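発表ノート(話す用)
衣類の両手操作における持ち替えの学習:Purkero法の紹介
Solange Perrin(Gerkuvia ロボット操作グループ)
2023年8月

自分のためのメモ:日本語で話すので、速くならないこと。かっこの中は読まない。漢字の読み方は最初に出るところに書いた。質疑では、分からない質問は「もう一度お願いします」と言ってから答える。

スライド:タイトル
皆さま、こんにちは。GerkuviaのSolange Perrinと申します。本日は発表の機会をいただき、ありがとうございます。日本語での発表はまだ慣れておりませんので、聞きにくいところがありましたら、途中でも手を挙げてください。
本日の内容は、2本の腕を持つロボットが衣類を扱うときの、学習の方法についてです。特に、布をつかんでいる手を離して、別の場所をつかみ直す動作、つまり「持ち替え」についてお話しします。
(タイトルのスライドは長く見せない。すぐ次へ。)

スライド:何が難しいか
衣類をたたむ作業は、人間にとっては毎日の作業です。ロボットにとっては、今もかなり難しい作業です。理由はいくつも挙げられますが、私が注目したのは時間の使い方です。
人間がロボットを遠隔操作して、ズボンを広げてたたむ様子を記録します。その記録を後から見ますと、長い時間、手は布を持ったまま動いています。引っぱる、持ち上げる、置く、という動きです。それに対して、指が閉じる瞬間と指が開く瞬間は、とても短いです。記録全体の中では、ほんの少しの割合しかありません。
ところが、失敗はその短い瞬間に集まっています。指が布に届く前に閉じてしまう。布を一枚だけ持つはずが、二枚いっしょに持ってしまう。まだ離してはいけないのに、離してしまう。このような失敗です。
普通の模倣学習では、記録のすべての時刻を同じ重さで学習します。そうしますと、モデルは長い区間の動きをよく覚えますが、短い瞬間をあまり大切にしません。損失(そんしつ)の値は小さいのに、実際に動かすと布をつかめない、ということが起こります。
(「損失の値は小さいのに」のところで会場を見る。ここは伝わってほしい。)

スライド:損失とつかみ損ねのグラフ
グラフの横軸は学習の進み具合、縦軸は二種類あります。青い線が検証用データの損失、赤い線がつかみ損ねの割合です。
青い線は、学習の早い段階で下がって、その後はほとんど平らになります。赤い線は、青い線が平らになった後も上がったり下がったりして、落ち着きません。私は最初、評価の手順に間違いがあると思いまして、評価をやり直しました。結果は同じような形でした。
それで、損失の値を見て学習を止める時期を決めるやり方を、この作業では使わないことにしました。
(赤と青の区別がつきにくい人がいるかもしれない。線の種類も言う:赤は点線、青は実線。)

スライド:これまでの考え方
関連する研究を大きく分けますと、三つの方向があります。
一つ目は、つかむ点を画像から直接推定する方法です。衣類の角や縁(ふち)を見つけて、そこに手を持っていきます。この方法は説明がしやすいのですが、布が丸まっていて角が見えないときに困ります。
二つ目は、シミュレーションで大量に練習する方法です。布の計算は重く、本物の布との違いも残ります。私たちのグループでも試しましたが、ゴムの入ったウエストの部分がうまく再現できませんでした。ゴムで縮んだ布は、厚さも硬さも場所によって変わります。
三つ目は、人間の操作を記録して、そのまま真似をさせる方法です。本日の研究はここに入ります。
どの方向が一番よいかという話は、本日はいたしません。組み合わせることもできると考えています。

スライド:Purkero法の全体
私たちの方法をPurkero法と呼んでいます。名前には深い意味はありません。社内で計画につけた名前が、そのまま残りました。
構成は簡単です。入力は、カメラの画像と、両腕の関節の角度と、両方のグリッパの開き具合です。出力は、これから少し先までの動作の列です。ここまでは、よく使われている模倣学習のモデルと同じです。
加えたものは二つです。
まず、モデルに「次に持ち方が変わるまでの時間」を予測させます。左手と右手で別々に予測します。指が閉じる時刻、または指が開く時刻までの残り時間です。動作の出力とは別の、小さな出力層を使います。
次に、その残り時間が短い時刻について、動作の損失に大きな重みをつけます。持ち替えに近づくと重みがなめらかに増えて、過ぎるとなめらかに減ります。急に変えると学習が不安定になりましたので、なめらかにしました。
(式は読まない。「式の右側が重みです」とだけ言う。)
重みの山の幅は、手で決めています。狭すぎますと、手を布に近づける動きが範囲に入りません。広すぎますと、全部の時刻に同じ重みをつけることに近くなり、意味がなくなります。幅の影響は、後で少しお見せします。

スライド:左右を別々に扱うこと
このスライドは、以前の社内発表で一番質問が多かったところです。少し丁寧に説明いたします。
最初の版では、左右の手をまとめて、一つの残り時間を予測していました。どちらかの手の持ち方が変わるまでの時間です。実装は楽でした。しかし、片方の手が布をしっかり持っていて、もう片方の手がつかみに行くとき、モデルは持っている方の手まで緩めてしまうことがありました。
布の作業では、片手が布を支えて、もう片手が探す、という役割の分担がよく起こります。役割は作業の途中で入れ替わります。一つの時間だけでは、どちらの手の話なのかがモデルに伝わりません。
左右を別々にしましたら、支えている手を緩める失敗は減りました。完全になくなったとは言えません。布が強く引かれたときには、まだ起こります。

スライド:データの集め方
データは、遠隔操作で集めました。操作にはSkavlowという自分たちのソフトウェアを使っています。操作者が手元の小さな腕を動かすと、ロボットの腕が同じように動きます。
集めた操作の記録は354本です。一本の記録は、衣類を台に置いたところから始まり、たたみ終わるか、操作者があきらめるまで続きます。
あきらめた記録も捨てませんでした。ただし、あきらめる直前の部分は学習に使っていません。途中までの持ち替えは正しくできていることが多いので、その部分だけを使っています。この判断には反対の意見もありました。後の質疑で議論できれば、うれしいです。
衣類は、ショートパンツやゆったりしたズボンの形のものを中心にしました。ウエストにゴムがあって、ひもがついているものも入っています。ひもは小さいのですが、指に引っかかりますので、データに入っていることが大事です。
(時間が足りないときは、ひもの話を短くする。)

スライド:操作者への指示
操作者には、細かい指示をしませんでした。お願いしたことは、持ち替えの前に少しだけ手を止めることと、つかむ前に指を十分に開くことです。
手を止めるお願いは、よい面と悪い面がありました。よい面は、持ち替えの時刻が記録の上ではっきりすることです。悪い面は、学習したロボットも同じように止まることです。ときどき、止まったまま次の動作に進まなくなります。これは模倣学習でよく知られている問題で、私たちも解決していません。
一月に操作の練習用の手引きを書き直しまして、それ以後の記録では、止まる時間が短くなりました。

スライド:持ち替えの時刻のつけ方
持ち替えの時刻は、グリッパの開き具合と、指のモーターの電流から自動で決めます。電流が上がり、開き具合が変わらなくなったところを、持った時刻とします。離した時刻は、指が開き始めたところです。
自動の結果は、Huetという確認用の画面で人が見ます。Huetでは、記録の動画の下に左手の線と右手の線が表示されます。時刻がずれていれば、マウスで動かして直します。
直すことが多かったのは、薄い布の場合です。薄い布を持っても電流の変化が小さいので、空(から)でつかんだときと区別がつきません。そのときは動画を見て決めました。動画を見ても分からない記録には「不明」という印をつけて、重みの計算から外しました。
確認の作業は時間がかかります。ここを自動化できるかどうかは、次の課題です。
(「空」は「から」と読む。「そら」ではない。)

スライド:比較の条件
比較した相手は、同じモデルから、残り時間の予測と重みを外したものです。データ、画像の大きさ、学習の回数は同じにしました。
評価では、学習に使っていない衣類を使いました。開始のときの布の形は、毎回、人が台の上に軽く落として決めました。落とし方で難しさが変わりますので、二つの方法を交互に評価しました。評価をする人には、動いているモデルがどちらなのかを知らせていません。
成功の条件は、左右の脚の部分が重なって、ウエストが片側にそろい、布が台の上に置かれて両手が離れていることです。少しのしわは認めました。きれいさの点数は、本日の結果には入れていません。

スライド:持っている瞬間
次は、両手が布を持っているときの様子です。

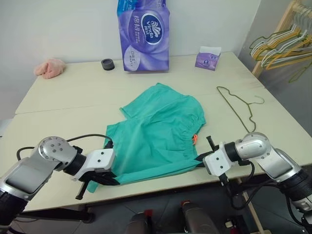 図:両腕で衣類を把持した状態。左グリッパは左下の縁、右グリッパはウエストの右端。

把持(はじ)という言葉は、つかんで持つことです。
このような姿勢のとき、左手と右手の残り時間は、普通は同じ値になりません。先ほどの左右を別々に扱う話と関係します。
見ていただきたいところは、右手が持っているウエストの端です。ゴムで布が集まって、細かいひだになっています。ひだの部分は持ちやすそうに見えますが、指がどの層を挟んだのか、画像だけでは判断が難しいです。オレンジ色の小さいものが出ているところも、ウエストの近くです。
左側の布は、台の手前の縁から下に垂れています。垂れた布には重さがかかりますので、片手を離したときに布全体がずれる心配があります。どちらの手を先に離すかという順番が、ここでは大切になります。
(指示棒で右手、左手の順に示す。画面の前に立たない。)

スライド:結果
全体の成功率は、比較のモデルが23パーセント、Purkero法が53パーセントでした。
(ここで一度止まる。数字をもう一回言う。)
改善はしましたが、半分に近い試行はまだ失敗しています。製品に使える段階だとは考えておりません。
失敗の種類も数えました。早く閉じる失敗は、はっきり減りました。支えている手を緩める失敗も減りました。一方で、二枚いっしょに持つ失敗は、ほとんど変わりませんでした。この失敗は時刻の問題というより、見え方の問題だと考えています。重みを変えても、見えないものは見えるようになりません。
試行の回数と失敗の内訳は、お手元の資料の最後の表にあります。

スライド:重みの幅の影響
山の幅を変えたときの結果です。幅が狭いとき、つかむ瞬間の指の動きはよくなりますが、手の位置が少しずれたままになります。幅が広いとき、比較のモデルに近い動きになります。中間の幅では、多少変えても成功率は大きく変わりませんでした。ですから、細かい調整はあまり必要ないと思います。ただし、他の作業でも同じかどうかは調べていません。
残り時間の予測だけを入れて、重みを入れない条件も試しました。少しだけよくなりました。逆に、重みだけを入れた条件では、もう少しよくなりました。両方入れたものが一番よい結果でした。

スライド:できていないこと
まず、衣類の種類です。シャツのように袖のあるものは、評価していません。袖は持ち替えの回数が増えますので、同じ方法で足りるかどうか分かりません。
次に、手が止まる問題です。残り時間の予測が小さい値のまま動かなくなると、ロボットも動かなくなります。今は、一定の時間が過ぎたら人が止めています。
最後に、確認の作業です。持ち替えの時刻を人が見て直していますので、データを増やすと人の仕事も増えます。

スライド:次の予定
指に簡単な触覚のセンサーをつけて、布の層の数を推定する実験を始めています。まだお見せできる結果はありません。データの一部とSkavlowの記録形式については、公開の準備をしています。時期が決まりましたら、グループのページでお知らせします。

スライド:謝辞と連絡先
操作と確認の作業をしてくださったGerkuviaの皆さまに、深く感謝いたします。また、この原稿の日本語を見てくださった方々にも、お礼を申し上げます。間違いが残っていましたら、私の責任です。
ご清聴ありがとうございました。ご質問をお願いいたします。

質疑の準備(聞かれたら答える)

なぜあきらめた記録を使うのか。
→ 使わない条件でも学習しました。成功率は少し下がりました。差は小さいので、強い主張はしません。

持ち替えの部分のデータをただ増やせばよいのではないか。
→ 持ち替えの近くの時刻を多く選ぶ方法も試しました。似た効果がありますが、学習の途中で動作のつながりが悪くなりました。重みの方が扱いやすかったです。

残り時間は、作業が終わるときはどうするのか。
→ 次の持ち替えがない場合は、上限の値を入れます。上限に近いところでは、予測の誤差を小さく数えます。

操作者によって違いはあるか。
→ あります。手を離す順番に癖があります。操作者の情報はモデルに入れていません。入れた方がよいかもしれません。

力の制御はしているか。
→ 腕は位置の制御です。グリッパは電流の上限だけを決めています。強く引く動作の失敗は、ここにも原因があると思います。

時間が余ったら、Huetの画面の動画を見せる。音声はないので、話しながら見せること。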